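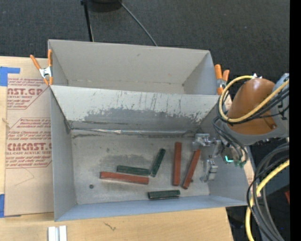
Hui-mei Chang and the Slow Work of Mending Clothes

December 6, 2025

When I arrived to the shop, Hui-mei Chang was on the phone with a customer who wanted his winter coat back before the snow. She made me a sign to sit down. The coat was on the table in front of her, with the lining open, and while she talked she continued to put pins in it.

"He asks me every year," she said after. "Every year he brings it in when it is already cold."

Chang has repaired clothes in this street for 23 years. Before that she sewed collars in a factory, and before the factory she learned from her aunt, who did not let her touch the good scissors for one whole summer. I wanted to speak with her because I hear more and more people say that they will buy less and repair more, and I was curious if a person who does the repairing can notice it.

She thought about this for a while. "More people come in, yes. But many come to ask the price and then they go home. They paid little for the trousers, and now I tell them the zipper costs more than the trousers. I understand them. I would also go home."

The clothes have changed too, she told me. In older jackets there is extra cloth inside the seams, so that the owner can become bigger and the tailor can let the jacket out. She turned the sleeve of the coat and showed me a fold of wool as wide as her thumb. In newer ones the seam is cut so close that she has nothing to work with. "They save this much cloth," she said, and held her fingers almost together. "For them it is money. For me it is the end of the job."

I asked what she refuses. She refuses leather, because her machine does not like it, and she refuses wedding dresses. She did 2 of them in her first years and for both she could not sleep. Swimsuits she takes, but she warns the owner that the new elastic will be stronger than the old fabric around it.

Her notebook was lying near the register, and I asked if I could look inside. Each job has a number, and the numbers start again from one in January. The coat was number 604. Next to each number she writes the name, the work and one word about the cloth, such as "tired" or "good." The word is for herself. When the same person comes back a year later, she knows already what to expect from the fabric.

We spoke then about darning, which I have tried to learn since June without much success. My heel patches become hard like a small stone. Chang was not surprised. She said that I pull the yarn too much at each turn, and that everybody does it. One should leave a little loop at the edge of the hole, because the new wool becomes smaller in the wash and needs the space. She also told me to start farther from the hole, where the sock is still thick.

"If you sew into the thin part, it holds for one week. Then you have a bigger hole and you are angry."

For some time she gave an evening class in the back room. There were four students in it, and one of them, a man called Hinojosa, still comes to use the big iron. She stopped the class when her eyes began to be tired in the evening. She would like to start again on a morning, but in the morning people work, and she does not know who would come.

I asked her also about visible mending, the kind with bright thread that one sees now on jeans and sweaters. I expected that she would not like it. She likes it very much for children. For adults she finds it depends on the person. A young woman brought her a gray cardigan and asked for orange elbows, and Chang tried three oranges before she was content. But the man with the coat, she said, would be ashamed if somebody could see even one stitch.

Before I left, she pulled the last pins out and held the lining against the window to check it. I asked how many winters the coat has still in it. She looked at the cuffs, which are worn on the left side more than on the right.

"The wool is good. The lining I can change again," she said. "He should bring it in September."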